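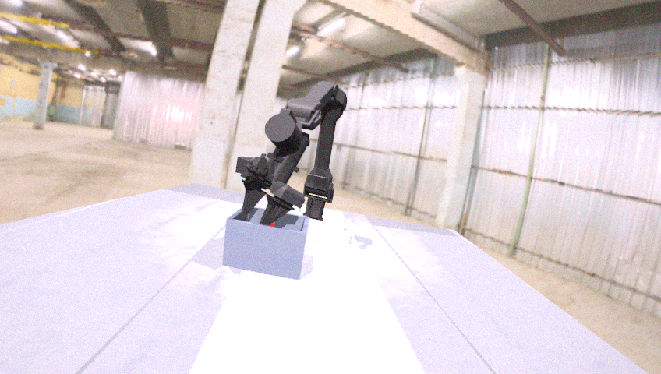 Danai Balaskas looks after one bin-picking cell at Skometwood, and before any change goes near the real arm she runs it on the simulated one. The model has the table, the arm and an open box, set inside a scanned factory hall that came with the software.

"The hall makes no difference to the arm," she says. "I left it in for the lighting. Our camera has trouble with glare on a pale table, so I wanted a bright strip in the model as well."

The cell picks small parts out of a box for the Telari line. She took it over in November, when it was stopping several times a shift. The log she inherited listed 327 stops, nearly all of them with the same fault code for excess force at the wrist.

"Everybody had blamed the gripper. They'd changed the fingers twice. I put the arm in the model, sent it to the same points and looked at where the fingers were against the walls of the box. Near the front wall there was hardly any room. If the part lay close in, one finger would touch the rim on the way down."

She measured the real box and found it sat 7 mm further from the base than the program said. Someone had refitted the stops after a clean and the box position had never been taught again. She corrected it, then changed the approach so that the wrist turns before it goes below the rim — the old program turned it inside the box.

I asked how she tests a change like that.

"One part, right up against the front wall, because that's the worst place for it. I make it red so I can find it. If the arm can get to that one, I move it to the corners. Then I fill the box."

Her last full test was 1,688 picks in the model, left running overnight. After that she loads the program on the real controller and steps through it at low speed with her hand on the pendant.

The rest of the job is ordinary upkeep. Every 14 days she checks the finger bolts with a torque wrench, wipes down the wrist and looks along the cable for rubbing at the elbow. The fingers come from Zervas and she keeps two spare pairs in a drawer. When a pair goes on, she teaches the tool point again, even if the new ones look the same as the old.

"They're never quite the same. It's a ten-minute job and people skip it."

She would like a better force sensor and has asked Treltelo for a price. In the meantime she has put a strip of tape on the bench to show where the box stops should be, with the distance from the base written on it in marker pen.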